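Review: Jullstead two-arm kitchen demo, Vandport open day
Posted 18/12/2018 by Ingeborg Lenz

I went to the Vandport open day mainly to see the Jullstead setup. I run the back end of a small cafe and rent out two apartments, so I spend a lot of time wiping, folding and putting things back. I wanted to know if a pair of arms could take on any of that.

Getting in was easy. Tickets were free, parking was $4, and the shuttle from the Ramau lot ran every 29 minutes. The demo had its own room on the second floor and a short line outside it.

Staff gave a ten-minute talk first. It was clear, if a bit heavy on slides. They said the arms had been through 400 practice sessions since July and that they swap the gripper pads often. I asked what a full setup would cost and got a brochure with no prices in it. The Tsakiris booth downstairs had a price sheet out on the counter, and I would have liked the same here.

The good part was the table. They had stocked it with ordinary kitchen things, so it was easy to compare with my own counter. Cloth was what I had come for. Plates and mugs keep their shape when you pick them up, and a towel doesn't.
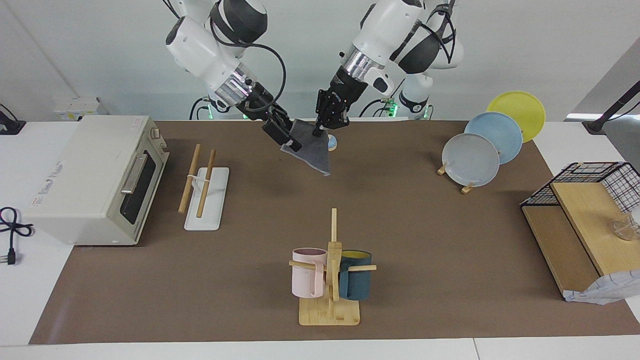

Both grippers on the gray cloth, with the toaster oven at left and the mug tree in front.

The arms are slower than a person. I could have cleared my own counter in the time the talk took. They are also quieter than I expected, and I could hear the staff without anyone raising their voice. The base units take up room at the back of the table, and the arms need clear space overhead. My cafe counter has shelves right above it, so that would be a problem.

Pros: everyday items on the table, staff who answered technical questions, good view from the front row.

Cons: no prices, too many slides, hard to see from the back.

I'd give the demo four out of five. I would not put my name down for a unit yet, but I'll go again next year if they bring a price list.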